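Home | Services | Stations | News | Contact us

Fernatura to reopen Skastcombe footbridge and level crossing after safety works

Fernatura is very pleased to let its passengers and neighbours know that the level crossing at Skastcombe will reopen to road traffic in August, together with the footbridge beside it, and that trains on the branch will go back to their usual line speed the same morning.

The crossing has been closed for 19 weeks – rather longer than any of us would have liked – while the old half barriers were taken out and full barriers put in, with new warning lights on both approaches and a louder bell for people coming up the lane on foot. The signalling work was carried out by Kostov, and the footbridge was repaired and repainted by Chong, whose teams worked through a good many cold nights so that the daytime trains could keep running.

We know the long way round by the mill road has been a trial for families, farmers and the school bus, and we are truly grateful for the patience and the kind letters we have had. In all, 2803 households were sent a leaflet about the closure, and a second leaflet explaining the new barriers will come through the same doors before the reopening.

Drivers will notice that the barriers stay down a little longer than they used to, and we would ask everybody to wait for the lights to go out before setting off. Where 2 trains are due close together, the barriers will stay down for both.

The replacement bus will make its last run at 3 in the afternoon on the day before reopening, and tickets bought for it can still be used on the train.
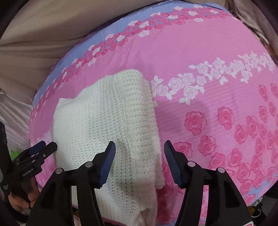
Season ticket holders who travelled by bus during the works may claim part of their fare back at Skastcombe station until the end of the summer timetable, and the ticket office will gladly help with the form.

Last updated: August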